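Cleaning a Bottle-Top Water Dispenser

Posted 12 August 2018 by Uchenna Olaniyan

A dispenser needs a proper cleaning every few months, and more often in summer. Set aside 20 minutes, plus draining time. Read the manual first, as some models come apart differently.

Unplug the unit and take off the bottle. Drain both taps into a bucket. If there is a hot tank, let it cool before you open the drain plug at the back.

Wipe the reservoir with a soft cloth and warm water with a little unscented dish soap. Don't use scouring pads – they scratch the plastic. Rinse until there are no suds left, running plenty of clean water through each tap.

For scale, use a descaler made for drinking equipment and follow the label. I did ours in December and the hot tap ran faster afterward.

Drip trays go slimy before anything else does. Ours comes out every Friday and gets washed with the mugs.

Water dispenser by the brick wall, then the plant on top of the cabinet.

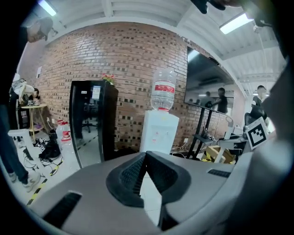
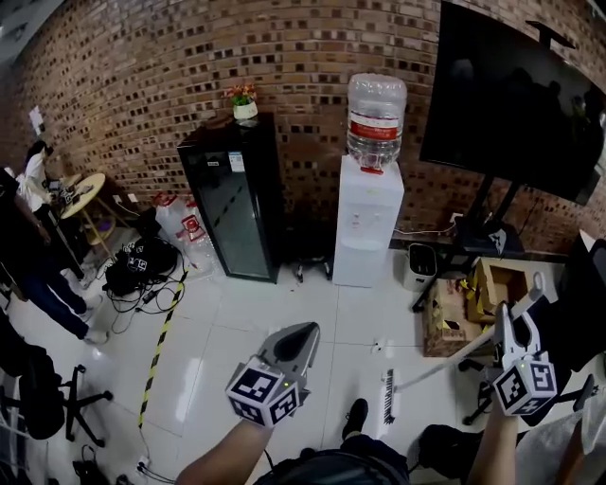 Wipe the neck of each new bottle before you turn it over, including the part under the cap. Store full bottles out of the sun and use the oldest first. Leftover rinse water is fine for houseplants if it has no soap or descaler in it – let it come to room temperature first.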